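Ticking the ethnicity box when you don't look the part
Community Help > Identity and belonging > Mixed heritage

Posted December 28, 2024
1,673 views

pale_and_puzzled
My dad's family is from Mengal and my mum's is from Raststead, where I grew up. I have her colouring and her surname, and people take me for white unless I tell them. I'm applying for a mentoring scheme for mixed and minority writers, run by a small magazine called Drerusine. There are 16 places. The form asks for ethnicity and then a statement of up to 500 words on how your background has shaped your writing.

I don't get followed round shops. My brother, who looks like Dad, does. My worry is that I'd be taking a place from someone who has had it harder. Has anyone here been in the same position, and did you apply?

tartanbox29
Apply. It says mixed and you are mixed.

I had this with a bursary in Zunville. I left the box blank the first year and regretted it. When I rang them the next May they told me they had no rule about looks and never had.

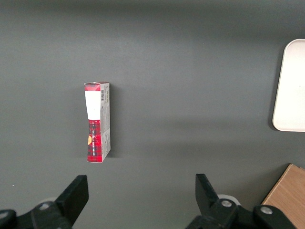
Plaid box, white label

Anyway, fill in the form truthfully and let them choose. Check the closing date too, as some of these shut early.

second_shelf_down
I'd say yes as well, but think about what goes in the statement. I read applications for a different scheme for a few years. The weak ones from people in your position either apologised all the way through or borrowed a relative's bad experiences and wrote as if they were their own. Your brother's story is his. You can mention it if he agrees, but say plainly that it happened to him.

Write about what you know at first hand. What do people say in front of you when they think you're white? What did you speak at home? Do relatives on your dad's side treat you differently from your brother? That is plenty to fill the space.

If you're still uneasy, email the magazine and ask who the scheme is meant for. It won't count against you. If they say it's for writers who face discrimination day to day, you can decide then.

pale_and_puzzled
Thanks both. I've emailed them and I'll start a draft while I wait. I'm going to ask my brother before I put him in it.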